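6 November 2023

Adhesive shelf-life check, second round. Opened the Omix two-part left from July and mixed 13 coupons at the usual ratio. Two had bubbles near the edge, so I set those aside and remade them. Old Nukico primer is nearly out. Ordered more through Simões.

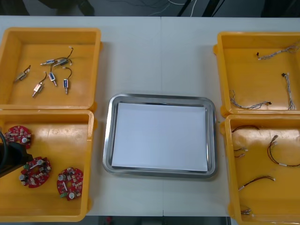
Yellow bins and paper-lined tray on the white table.

Cure log: Ovasen oven set and left overnight, door seal still stiff at the lower hinge. Pull tester read 2873 on the first good coupon against a target of 3000. Same units as the July sheet. Could be the primer, could be my sanding, which was uneven on that one. 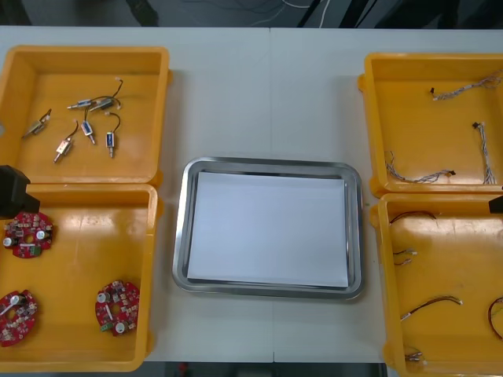 Next batch gets the finer paper and a fresh wipe before priming. Keep the July coupons until the new numbers are in. Still need to relabel the hardener, the date has rubbed off.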